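Slow going on the lettuce front

5 April 2019

6 min read

Posted in: Space & Growing Things

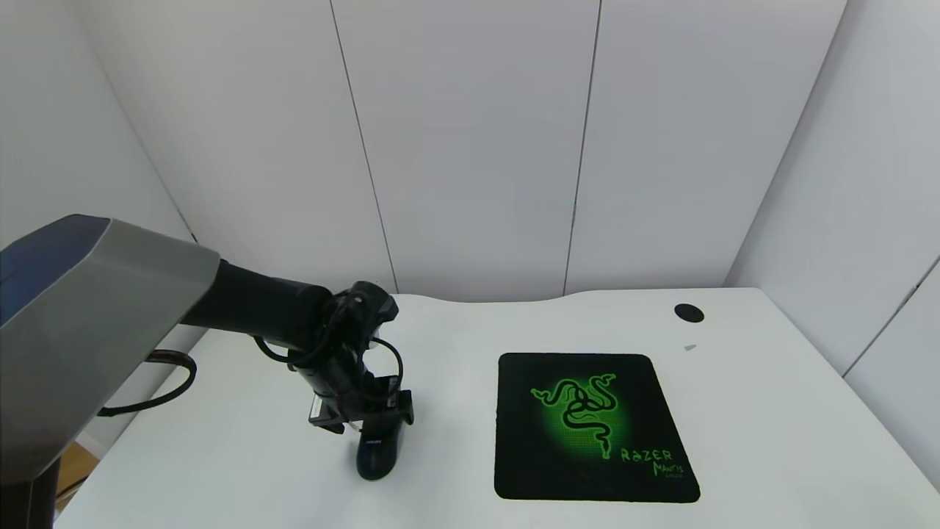
Right, quick one before I have to go out. I promised an update on the talk and the lettuces and I've been rubbish at both, so they're getting squashed into the same post.

The talk first. Went to hear Veronica Barbu on growing food in orbit, in the upstairs room at the Pumphrey. Packed, terrible chairs, good tea. I'd gone expecting the usual - lovely pink lights, astronaut eating a leaf, everyone claps. Got an hour and a bit on water instead. Just water. How it behaves round a root when there's no down for it to go to.

I'd never thought about it properly. On the windowsill you tip water in the top, it runs through, some comes out the bottom onto your paperwork. The pot drains and air gets pulled in behind it. Roots need that air as much as the water. Take the gravity away and the water just clings. It wraps itself round the root in a sort of thick skin and stays there, and the plant can drown in a pot you'd swear was half dry. Or the other way, the water all creeps to one side and the far roots get nothing.

So a lot of the work is about the stuff you plant in. Grain size, mostly. Too fine and it holds on to everything, too coarse and the water won't travel. She passed round two jars of baked clay bits, and people were holding them up to the light like they were diamonds. I may have been one of them.

Somebody asked why not do it all with mist and skip the pots. Good question, long answer. My notes say "mist - fine until it isnt - blobs". I think the gist was that droplets join up on the roots and you're back where you started, plus now you've got loose water drifting about near electrics. She was more hopeful about it than my notes make her sound.

The bit that stuck with me was about taste. Crews get bunged up because the fluid in the body shifts towards the head, so food goes dull and everyone wants hot sauce. A fresh leaf with a bit of pepper in it is worth more up there than you'd guess from the calories. There are hardly any calories in it! It's crunch and smell and something that was alive this morning. Mustard greens, radishes, that kind of thing. I came home and ordered mizuna seed on the bus. Well, on my phone, on the bus.

Which gets me to the lettuces.

For anyone new, I've been running a cupboard grow since September. No windows, LED strip, a little fan, the whole thing meant to be as close to a space-ish salad box as a person with no budget can manage. It can't do weightlessness obviously. What it can do is small, shut in, and fussy about water, and that turns out to be plenty to be going on with.

Current batch is two trays. Tray one is Mostari, the red crinkly one from the seed swap, and it's doing well. Tight little heads, good colour, slow though. Tray two is Jelolix and I'm close to giving up on it. Leggy, pale, leaning on its neighbours like it's been out all night. I've moved the lights down by 5 cm and it sulked. Moved them back up, sulked more.

Humidity is the real problem. I had 54 per cent on the little dial when I set it up and was very pleased with myself. Then the plants got bigger and started breathing out, as they do, and last week it read 69 with the door shut overnight. There was a bit of brown on the edges of the inner leaves, tipburn I think. It's a calcium thing but not because the feed is short of it - the air's so damp the plant can't pull water up fast enough to carry the calcium along to the new leaves. So more feed does nothing. More air is the answer. I knew this! I wrote about it at Christmas! Still went and mixed stronger feed first, like a fool.

Bastian Hagedorn emailed after the last post (thank you Bastian, sorry for the slow reply) to say he leaves his fan going all night and points it at the wall so it doesnt hit the seedlings straight on. Tried that for a few nights. Dial's come down a fair bit and the newest Mostari leaves look clean. Jelolix unmoved.

He also swears by the Pidance wicks over the cotton ones I've been using. I've got a pack on the way. My cotton ones go green and slimy after a while and smell like a pond, so I'm not hard to persuade. If you've used them and hated them, tell me before I rip everything out.

Next plan, once tray two goes on the compost. Mizuna in its place, on baked clay with no compost in the mix at all. Wicks only, no watering from the top, to see how far I get. The worry is the bottom staying soggy and the top going like dust, and that's where the seed sits. Might start them on damp kitchen paper and move them over when they've got a root worth the name.

I want to weigh what comes out this time too. I always mean to and then I eat it. Kitchen scales now live on top of the cupboard so there's no excuse.

Forgot to say - Veronica said the slides will go up somewhere at some point. No idea where. I'll add a link when I find it, and there's a good diagram of the root mat thing that explains it far better than I've managed up there.

Has anyone grown radishes in clay only? Did they swell up or just make leaves? Mine always make leaves. Comments are open again, I've sorted the spam filter I think.

Got to run, bus in two minutes and I can't find my other shoe.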